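Trokholm Kitchens Working Group
Minutes of meeting held 9/8/23

1. Minutes of the last meeting
Agreed, with one correction: the Pondeten invoice was for 133 trays.

2. Visit to the Wonari open day
Five members went. The secretary had asked for an honest account and the members gave one.

The talk beforehand ran well over and was mostly slides. Wonari say the arm will suit "any kitchen, any task". Members asked which kitchens use it now and were told of two trials, both still going on. No written results were offered — the secretary has asked for them.

The demonstration was of fruit handling. It was felt that a banana is a kind choice of fruit, being soft, easy to get into and much the same shape every time. A member asked to see it done with an orange and was told this was planned for later in the year. Questions about cleaning between jobs got a long answer that did not mention washing.
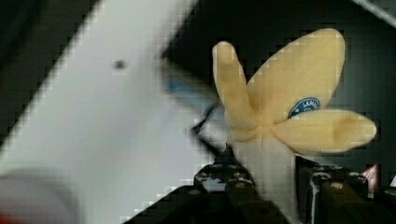 Two members thought the grip was gentler than they had expected and wished this to be minuted. The others did not dispute it but asked what it would save, as our kitchen staff do not spend much of their day peeling anything. The price was given only as "depending on needs".

3. Wumbei offer
Wumbei have also written, offering a free demonstration on our own premises. Agreed to reply that we would see it only if we choose the food, and only outside serving hours.

4. Actions
Secretary to chase Wonari for trial results and a price in writing.
Chair to answer Wumbei.
No money to be set aside before both are in.

5. Any other business
The cold store door still sticks. Carried over from June.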